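Household recycling in shared student housing: what goes in which bin

Project report, second year, Environment and Society module

1. Background

This project looks at how people living in shared houses sort their rubbish and why so much of what they put in the recycling bin should not be there. I chose the subject after moving into a shared house in Tesholm, where the recycling bin was left unemptied with a sticker on it twice in the first term. The sticker said the bin was contaminated but did not say with what. We all thought we had been doing it properly.

Tesholm has a mixed collection for cans, plastic bottles, card and paper. Glass goes in a separate box. Food waste has its own small bin in some streets and not in others, depending on which side of the river you live on. General waste is collected every second week. The collection is run by a firm called Flitirier, which also runs the sorting hall on the edge of town.

My main question was: do students put the wrong things in the recycling bin because they do not care, or because they do not know? A second question was whether a simple change in the kitchen would make a difference.

2. What I read first

Most of the reading I did for the module was about packaging materials. The main points that mattered for this project are these.

Drinks cans are made of aluminium or steel. Both can be melted and used again many times without losing quality, and both are easy to separate by machine. Steel is picked up with magnets. Aluminium is pushed off the belt with a type of magnetic field called an eddy current.

Clear drinks bottles are usually PET. PET is one of the few plastics with a steady market, and it can be turned back into bottles if it is clean and kept apart from other plastics. Coloured PET is worth less than clear.

Crisp and snack packets are the hard one. Many of them are a plastic film with a very thin layer of metal on the inside. They look like foil but they are mostly plastic, and the layers cannot be pulled apart cheaply. They are also light, so they blow about on the belts and end up in the paper. Most kerbside schemes do not want them. Some shops have collection points for soft plastics.

There is a home test for this, called the scrunch test. You crush the packet in your hand and let go. Kitchen foil stays crushed. Film springs back open. I found that hardly anyone in my survey had heard of it.

3. Method

I worked with 4 shared houses in the Nuttall Road area, including my own. All of them had the same bins and the same collection day. I asked each house to keep its recycling in a clear sack for one collection period and then let me go through it. I wore gloves and sorted everything into piles on a groundsheet in the yard.

Each pile was weighed on a luggage scale. I put each item into one of three groups: accepted, not accepted, and accepted but too dirty. The last group was the hardest to judge. I decided that a container was too dirty if food or liquid came off on the glove.

I also gave out a short questionnaire with 10 items of packaging on it. People had to say which bin each one belonged in. I got 20 questionnaires back, which was everyone in the four houses.

After the first sort, 2 of the houses were given a printed sheet to stick above the bin. The sheet had a column for yes and a column for no, with drawings. The other houses were given nothing. I then repeated the sort for a second collection period.

4. Results

The questionnaire showed that people were good on the obvious things. Everyone put drinks cans in the right bin. Nearly everyone got plastic bottles right, though several people said the lid should be taken off and thrown away. The council guidance in Tesholm is that the lid should be screwed back on after the bottle has been emptied and squashed. Older guidance said the opposite, and I think this is where the confusion comes from.

Snack packets were the item most often wrong. More than half of the people who answered put them in the recycling. The usual reason written in the box underneath was that they were made of foil. Takeaway coffee cups were the next worst, then pizza boxes with grease on them. Till receipts split people evenly.

The sacks told a similar story. In every house the most common item that should not have been there was soft plastic of some kind: packets, bread bags, the film from ready meals. By weight it did not come to much. By volume it was a lot, and it was spread all through the sack, so it could not be lifted out in one go.

The dirty group was mainly jars and sauce bottles that nobody had rinsed. One house had put in a milk bottle that was still a quarter full, and this had leaked onto a large amount of card. The card would have been fine without it. I had not expected one item to spoil so much of the rest.

In the second sort, the houses with the sheet had fewer soft plastics in the sack. The dirty group hardly changed. In the houses without a sheet the results were much the same as before, with slightly more card because someone had bought a desk.

5. Discussion

The results suggest that lack of knowledge explains most of the wrong items, but does not explain the dirty ones. People who filled in the questionnaire knew that containers should be rinsed. They did not do it because the sink was full, or because it was someone else's jar.

The sheet worked for snack packets, which is a case where people had a clear but wrong belief. It did nothing for rinsing, where they already had the right belief. A different sort of change would be needed there. One house suggested keeping a washing-up bowl for containers only, and I would have liked to try this.

I also looked at the app that Flitirier tells residents to use, which is called Prondo. You type in an item and it tells you the bin. It gave correct answers for everything on my questionnaire except the coffee cup, where it gave a different answer depending on whether I typed "paper cup" or "coffee cup". None of the people I asked had it on their phone. A sheet on the wall is seen every time somebody opens the bin, and the app has to be remembered.

6. Problems with the project

The sample is small and all from one part of town. The houses knew I would be looking in their sacks, and this could have made them more careful than usual. In my own house it certainly did.

The luggage scale was not very accurate for light items. I would use kitchen scales next time and put the film in a separate bag before weighing it. I should also have measured volume properly from the start, using a marked tub, as weight makes the soft plastics look less important than they are.

The second sort came in the week when most people had coursework due. There were far more ready meals and cans than in the first one, so the two periods are not a fair match.

7. Suggestions

The sticker left on a rejected bin should say what the problem was. A row of tick boxes would be enough. Landlords could put the bin sheet up before tenants move in, in the same place as the fire instructions. For houses with no soft plastics collection nearby, the sheet should say plainly that snack packets go in general waste.

If I carried on with this work I would follow the same houses over a whole term and test the washing-up bowl idea.
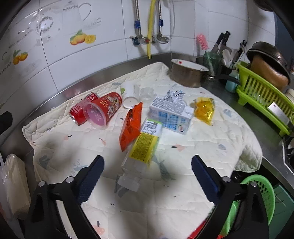
Should the label be taken off a plastic drinks bottle before it goes in the recycling?

It can be left on. Labels are removed later, when the bottles are shredded and washed at the reprocessing plant. Empty the bottle, squash it and put the lid back on.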